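December, 4.10 pm
Everaldo Barbosa

Finally got the rental listings parser to read floor areas properly, and I'm rapt! The Karpenko Street flat was the one that kept tripping it up. The agent had typed the rent and the area on one line with no units, so we had a two-bedroom place down as 1750 square metres for $69 a week. It now comes out as 69 square metres at $1750 a month, same as the paper brochure.

Reran the whole Prulell batch after lunch - 154 listings, and the only ones left in the reject pile are 2 where the agent wrote "good size" and left it there. Fair enough.

Still to do:
- balconies. Some agents add them to the total and some list them on their own line. I'd love a separate field.
- "close to station" needs a proper distance, I've started pulling the footpath routes
- ask Senitach if they can send the older listings with the suburb spelled out

The balcony field could be really handy for renters, so I'm starting there in the morning. 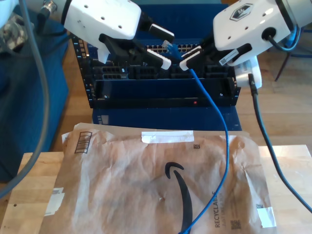
Oksana Kushnir: Love the balcony field, but please keep courtyards out of it. Agents here mix the two up all the time and the body corporate plans treat them differently.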